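Filed under: Visits & Open Days | Medical

Got in at 8 and the parking lot at Mangundap was already half full, so if you go in August (they're doing a second one) get there early. Follow the paper signs, not the phone. Phone sends you to the loading dock.

Quick write-up while I still have my notes. I've been meaning to see a suturing day for years – I do continuing ed for vet techs, no robots in our budget, but stitches are stitches and I wanted to steal teaching ideas. Came away with three pages and a sore back from the stools.

Check-in was slow. Badge, waiver, second waiver, bootie covers. Coffee was fine. They let in up to 13 people per group and ours was full, mostly nurses and a few students, one couple who build trays for Pendia and mainly wanted to look at the storage room.

First stop, the thread wall. My favorite part and I could have stayed there all morning. Drawers and drawers of suture, sorted by size and then by how long it's supposed to last in the body. Absorbable on the left, the rest on the right. The guide said they keep 659 different item numbers on hand, which sounds crazy until you start pulling drawers. Got to handle a few. Braided stuff is lovely to tie, grips itself, but drags. The single-strand slides nice and then wants to spring open on you, so more throws. They had a board with both kinds to practice on and my knots in the single-strand were embarassing.

Then the sponge pads. Everybody gets a foam strip with a slit in it and closes it by hand, interrupted stitches, each one tied and cut on its own. Why interrupted: if one lets go the others hold. Slower though. Much slower. Our instructor went down the row with a little ruler checking spacing. Mine were too close together at one end and gappy at the other. Also cut my tails too short, twice. She likes a bit of tail left on so the knot has something to slip before it fails. I tell my own students the same thing and apparently don't do it.

Lunch was wraps. Skip the tuna.

Afternoon was the viewing room, big screens, and a talk on closing inside the body with instruments, where you can't just reach in and pull the knot down with a finger. Same knot really. Loop the thread around one jaw, reach through, grab the short end, pull the two apart. What you lose is the feel. The talk went on a good while about thread tension – people learn to judge it by eye, watching how the tissue edge puckers, and beginners either saw through the edge or leave it slack. Somebody asked about dropped needles and got a long answer.

Stuff I wrote down for my own class:

Leave the short end short. Long short ends get lost and you spend ages fishing.
Don't grip thread with the toothed part if its going to stay in. Frays it.
Blood hides dark thread. Pick a color you can find again.
Look at the whole row before you start the next one.

That third one really hit home on the big screen. I'd never thought much about color, our practice pads are clean and tan and you can see everything.

The Dikska table by the exit had practice kits for sale, nice ones, too much money. I got the catalog instead. The Flillanen people were giving out foam pads for free, took two (ok four). There's a sign by the door that says 3204 visitors since they started doing these, and I beleive it from the state of the stools.

Complaints: the viewing room is freezing, bring a sweater. Question time got cut because the group before us ran over. And the restroom is down a floor, nobody mentions it till you ask.

Would go again, and would bring two of my techs if I can get them the day off. Sign-up is by email only and you'll want to ask for the morning slot, the pads run low by afternoon. Wear shoes you can stand in. If you faint easy tell them at check-in, they'll put you near the door and there's juice. 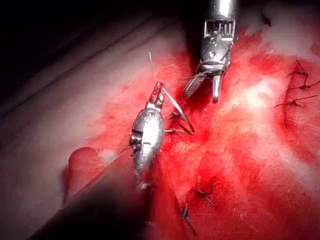

Knots with the tails left on, and another strand in the jaws.

Shares: 13 | Comments: 8
Contact | Copyright | Back to top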